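Mirkeo Workplace Safety Office
Tabletop Device Area: Periodic Inspection Checklist
Location: Jidcombe site, marble display table
Inspector: Min-kyu Yook
Date of inspection: Friday, March 26, 2021

1. Table surface level and free of chips
Satisfactory. Veining in the stone can be mistaken for cracking; check by touch.

2. Stands stable, hinges secure
Satisfactory. The pivot on the lavender stand was checked by hand and does not need tightening.

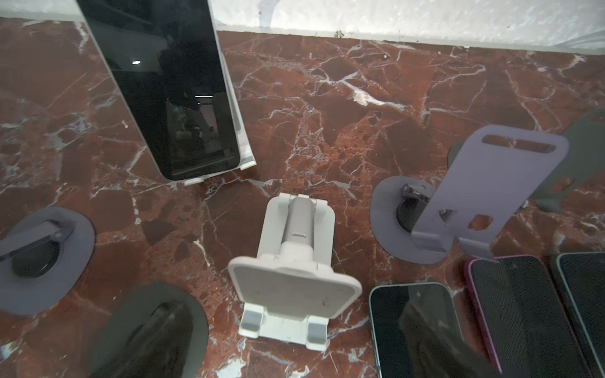 3. Rubber feet present on folding stands
Satisfactory. Feet are to be wiped monthly to prevent slipping on polished stone.

4. Devices seated fully on the stand ledge
Satisfactory. Handsets must not be left leaning against the wall.

5. Unsupported devices
Action required. Any phone not on a stand is to be returned to one or stored. Responsible: Joon-young Shin.
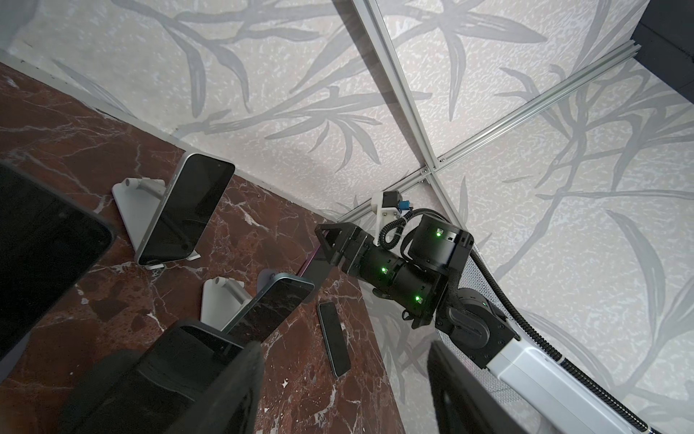

Item 5: phone lying flat beside two occupied white stands.

6. Charging cables and adapters
Not inspected at this visit. To be covered in April.

7. Asset labels legible
Label 122 is worn and must be replaced.

Reviewed by: Bit-na Cho
Copy to: Jae-hoon Kwak, Facilities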